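Does Sorting Things Into Bins Really Make You Tidy?

By Nadhirah Rondonuwu

Grown-ups love to say it. "Put it in a bin and you'll always find it!" Shops love to say it too, probably because they sell bins. But is it true? Let's poke at the idea a bit.

Start with what a bin does. It has a bottom and four sides, and it keeps things from rolling off. Small bottles roll very well when they tip over, so that part makes sense.

Now for the part I don't quite believe. A bin doesn't know what belongs in it. If you drop your crayons, a sock and half a cracker into one bin, you have a mess with walls. The mess is smaller to look at, that's all.

Sorting is different. To sort, you need a rule. "Bottles here, boxes there" is a rule. "Big ones here, little ones there" is a rule too. "Nice things here" is a pretty bad rule – your brother may not agree about what is nice.

What about color? Plenty of people use a different color for each bin. I once read a leaflet for the Tidine storage set that promised color would make cleanup "effortless." Hmm. Color only helps if everyone remembers what the colors mean. Does yellow mean "still to sort," or does it mean "finished"? You can't tell by looking. Somebody has to decide, and then tell everybody else.

Size matters as well. The smaller Tidine bin weighs 183 grams and the bigger one weighs 750. A big bin holds more, but a deep, full one hides whatever is at the bottom. A shallow bin lets you see in from the top.

Test it yourself. Ask a grown-up for 2 bins and a handful of safe things, such as buttons, blocks or empty yogurt cups. Make up a rule and sort them. Then call in a friend and ask them to guess your rule. If they can't, was it a good one?

One warning, and I'm not sceptical about this at all: pill bottles are for adults to sort. Don't open them or move them, even when the caps look shut tight.
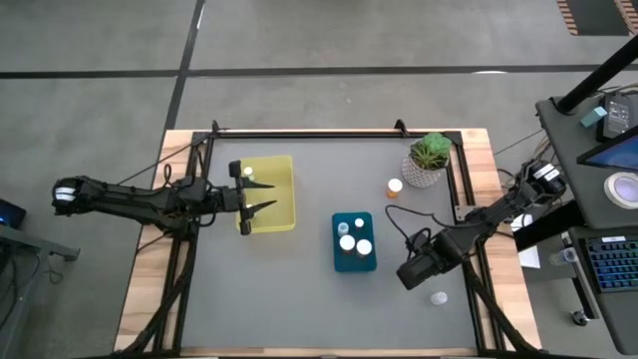
Bottles in a yellow bin and a teal bin. Can you guess the rule?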